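Notes from the test kitchen: texture in frozen custard

The September batch sheet covered frozen custard bases, and several members asked for the reasoning behind the revised formula. The old sheet called for equal parts whole milk and cream, four yolks, and sugar at a level that suited most palates. It froze well in the first hour and badly after that. By the second day in a home freezer the texture was coarse, and a spoon left chips.

Coarse texture is a water problem. Water that is not bound by sugar, protein or starch freezes into crystals, and those crystals grow every time the freezer warms and cools again. Most home freezers run a defrost cycle, so the growth cannot be stopped. It can be slowed. The revised sheet does this in three places: more milk solids, a longer rest before churning, and a smaller storage container.

Milk solids first. Shahnaz Khondokar ran the base with skim milk powder at two levels and preferred the lower one. At the higher level the custard had a faint sandy feel on the tongue after a week, which is lactose coming out of solution. Weigh the powder and whisk it into the sugar while both are dry. Powder added to warm milk forms lumps that a strainer will catch, and the solids you wanted are then in the strainer.
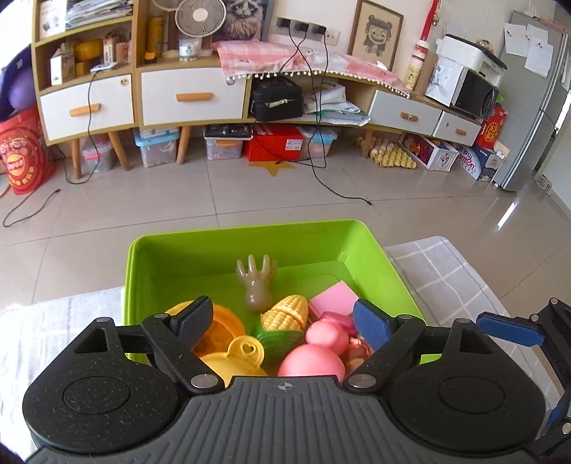
The rest period was harder to settle. The old sheet said to chill until cold. Musa Ezeani chilled one batch for 2 hours and another overnight, both in the same covered bowl on the same shelf. The overnight batch went into the machine thicker and came out smoother. The fat needs time to firm up and the milk powder needs time to take on water. If the schedule does not allow an overnight rest, an ice bath followed by a full afternoon in the coldest part of the refrigerator is acceptable -- but expect a softer set.

Cook the custard to the point where it coats a spatula and a finger drawn through it leaves a clean track. Use a thermometer if you have one. Strain at once into a cold bowl. Custard left in the hot pan goes on cooking, and the yolks will tighten at the bottom edge first. A few specks can be strained out. A base that smells of boiled egg should be thrown away.

Churning times on the sheet assume a freezer-bowl machine of the ordinary household type. With the base at refrigerator temperature, the Dralley kitchen averaged 26 minutes. Compressor machines will differ. Stop when the custard holds a ridge behind the paddle. Past that point the motor is only adding heat, and a rich base may start to show small grains of butter.

The standard batch uses 500 grams of whole milk and 633 grams of finished custard base is what Iolo Jenkins recovered after straining and chilling his half-size trial. Expect some loss to the pan, the strainer and the bowl. Members who need an exact yield should weigh the chilled base and adjust flavorings to that weight.

Flavorings were the second subject of the month. Extracts go in after chilling. Anything infused goes in with the hot milk and comes out at the strainer. Remedios Catacutan tested toasted coconut by the infusion method and reported a clean flavor with no loss of body, provided the coconut was pressed well in the strainer. Untoasted coconut gave a weaker result and a slightly waxy finish.

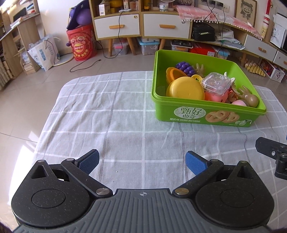 Mix-ins should be dry, cold and small. Pieces larger than a pea jam the paddle in most household machines, so fold those in by hand as the custard goes into the container. Baked goods soften within a day unless they are coated in a thin layer of melted chocolate or cocoa butter and chilled first. Packaged cookies in a coconut milk flavor, like the pretzel-shaped ones on the label of the green box, would pair with the toasted coconut base and should be broken up and coated the same way. Salted nuts need no coating if they are well roasted.

For storage, fill a shallow container to the top, press parchment onto the surface, and keep it at the back of the freezer away from the door. Two small containers keep better than one large one that is opened every night.

The October sheet will cover sorbet and the question of sugar type. Aled Mathias is collecting results from members who have used glucose syrup in fruit bases. Please give the fruit, the weight of syrup, and how the sorbet scooped on the third day.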